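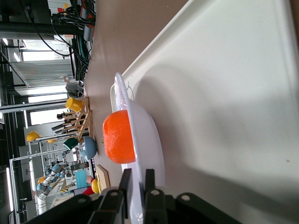 Lensa thinks the grip force limit should go on the checklist itself and stop living in the config file where only two of us look. Agreed, added as item 5.

September 4, 2020. Plate handling, rules as they stand:
Hard hats on before the arm is enabled.
Fingers go over the rim of the plate, never flat on the face.
Cables checked for slack at the start of each run.
Stop and log any slip, even a small one - run 18 has no entry and should have.

Jihad to reprint the sheet for the Alva bench. Still no agreed speed limit near the tray.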